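Chapter 7

Comparing Grippers on a Connector Task

7.1 What a comparison has to hold still

A gripper data sheet gives stroke, force, mass and repeatability. These numbers are needed to rule a gripper out. They are of little help in choosing between two that both pass, and most selection work on an assembly cell comes down to that case. The choice is then made by trial, and the trial is only as good as the things it keeps the same from one run to the next.

This chapter uses a single task throughout: a cable is already attached to a circuit board at one end, and the free end must be grasped, lifted and held in a stated direction. The board must not shift by more than the allowed amount while this is done. The task was worked out by Borislav Ristić for the Flirkeck bench course and has been kept because it is awkward in ordinary ways. The part to be gripped is rigid. What hangs from it is not.

Three groups of variables matter. The first belongs to the gripper: finger shape, pad material, closing speed, closing force. The second belongs to the arm and its controller, mainly the approach path and the stiffness at the wrist. The third belongs to the work itself, and it is the one most often left out of the test record. The resting position of a loose cable changes each time it is put down, and so does the load it places on the fingers.

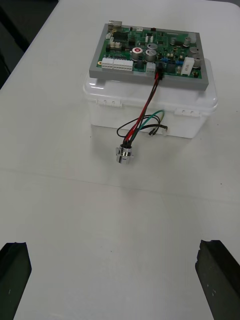
For this reason the start state is defined by tolerance and not by a fixed drawing. The connector is laid on the table within a marked zone, and its long axis may point anywhere within the stated angle. The wires are left to fall as they will. A run is valid if the connector is inside the zone and no wire lies across the top of it. A run that fails this check is reset before the arm moves and is not counted.

7.2 Finger opening and approach

Parallel fingers should arrive at the part fully open unless the clearance on either side forbids it. A wide opening forgives error in the estimated position of the part, but it also sweeps a wider path on the way down. With loose wires nearby, the outside faces of the fingers are as likely to cause a fault as the inside faces. The test sheet therefore records two kinds of contact: contact with the part before closing, and contact with any wire at any time before lift.

The Odau and Grukerik grippers compared later in this chapter differ in finger width but have nearly the same stroke. On the data sheet they look interchangeable. In the trials, the wider Grukerik fingers touched a wire before closing in 11 of 100 runs, and the Odau fingers did so in 7. A difference this small should not be read as a ranking. Section 7.6 shows how many runs would be needed to make it one.

7.3 One arm or two

With one arm, the board must be clamped or heavy enough to stay put. With two, the second arm can hold the work while the first handles the cable. This removes the fixture and adds a second source of motion. Two position errors are now combined, and neither controller knows the whole of it unless the two share a common frame.

The frame between the arms should be measured before each block of trials and again at the end. If the two results differ by more than the allowed error, the block is discarded. Students tend to resist this rule — a block takes most of a morning — but data from a drifting frame cannot be repaired afterward. 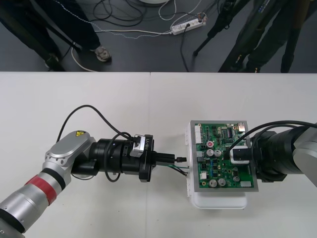
The holding arm is set to position control with low speed limits. The working arm is set to force-limited motion along its approach axis and position control on the others. Reversing these settings is a common mistake. If the holding arm is compliant, it gives way under the pull of the cable, and the working arm then appears to be more accurate than it is.

Cables that serve the grippers need the same attention as cables in the task. A supply lead that is too short will pull on the wrist near the end of its travel. One that is too long may drop into the work area. Slack should be checked by moving each arm by hand through its full path with the gripper mounted.

7.4 Recording a run

Each run is logged with its start check, the time from first motion to lift, both contact types, and the result. The result takes one of four values: held, held off axis, dropped, stopped. The Georgiou log format used in the exercises has a free text field as well. Use it for faults that fit no column, and review it after every 10 runs. A fault that appears twice there should be given a column of its own.

Contact: course materials desk, Flirkeck | Copyright Flirkeck. All rights reserved. | Back to top

Comments (3)

tmarsh_bench
Is the start zone in 7.1 measured to the center of the connector or to its outer edge? Our group used the center and we had a lot of valid runs with half the part outside the line.

R. Okell
Outer edge, according to the exercise sheet. It should be stated in the chapter.

pell
The warning about reversed control settings in 7.3 is correct. We had the holding arm compliant for two blocks and had to throw both out. It would help to have the speed limits in a table.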